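Heritage Attractions Programme: Mullwood Route Opens to Visitors

The Mullwood Visitor Association is pleased to announce that the self-guided route between Mullwood and Stikent is now open for the summer season. The route links a number of small museums, roadside curiosities and family-run attractions which have, until now, been promoted separately. Members who attended the spring meeting will recall that the proposal was first put forward as a weekend trail for local residents. It has since been extended to serve touring visitors, including those travelling with caravans.

The full route is 106 miles in length and may be driven in either direction. Most visitors will wish to allow two days, with an overnight stay in or near Stikent. Those with only one day available are advised to follow the shorter northern section, which returns to Mullwood by way of the old toll road and passes the Pálfi Clock Garden.
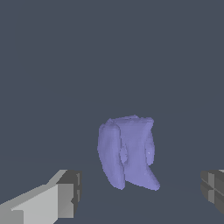
The Clock Garden will be familiar to many readers. It was laid out by the Pálfi family on the site of a former brickworks and remains in private hands. Visitors are admitted to the lower lawns, the sundial walk and the tea room. The upper terrace is closed this year while the retaining wall is rebuilt, and the admission charge has been reduced accordingly. Dogs are welcome on leads in all areas except the tea room.

From the Clock Garden the route continues to the Nivard Museum of Signs, where a large collection of painted shop boards and enamel station signs is displayed in two converted barns. The museum has revised its opening arrangements. Until last season it opened by appointment only; it may now be visited without booking on any open day, although coach parties should still write in advance. The car park at Nivard is small and has a height restriction. Drivers of larger vehicles should use the field entrance on the Stikent side, which is signposted.

Signs for the route itself are brown with a white wheel. There are 24 of them, placed at principal junctions, and the highway authority has asked us to point out that they do not replace the ordinary direction signs. The section between Nivard and the river crossing has no sign at the second fork, where visitors should keep left. A further sign has been requested.

Route cards

A printed route card is available free of charge from the Mullwood office, the Stikent library and all participating attractions. Cards may be stamped at each stop. Visitors who collect at least seven stamps may exchange the completed card for a certificate and a reduced-price ticket, valid for one person at any attraction on the route until the close of the season. Stamps must be collected in person. Attractions are reminded that ink pads should be kept at the admission desk during opening hours — several cards were returned in the first week with handwritten initials in place of a stamp, and these have been accepted on this occasion.

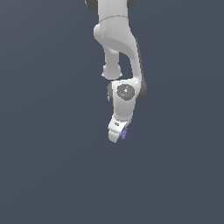 Robotic arm, simulated view.

Accommodation and refreshments

Three establishments in Stikent have agreed to hold rooms for route visitors until six o'clock in the evening. Their details are printed on the reverse of the card. Camping is permitted at the Mullwood showground except during the agricultural show, when the site is reserved for exhibitors. There is no fuel available between Nivard and Stikent, and visitors are asked to plan for this before leaving the main road.

Refreshments can be bought at the Clock Garden and at the Stikent Ferry House. The kiosk at the river crossing is open in fine weather only. Picnics are permitted at the crossing, but fires and barbecues are not.

Access

Step-free access is available at the Clock Garden lawns and at the ground floor of both Nivard barns. The Ferry House has one step at the front entrance and a level entrance through the yard, which staff will open on request. A fuller access statement is in preparation and will be sent to members when it is complete.

Contributions invited

Ánh Vương, who compiled the text of the route card, would be glad to hear from readers with recollections of attractions no longer standing, in particular the Mullwood Shell House and the miniature railway at Stikent. Photographs may be lent for copying and will be returned. Please write your name and address on a separate sheet and not on the back of the print.

Corrections to the route card should reach the Mullwood office by 2019-07-22 if they are to be included in the second printing. Attractions wishing to join the route next season may obtain an application form from the same address.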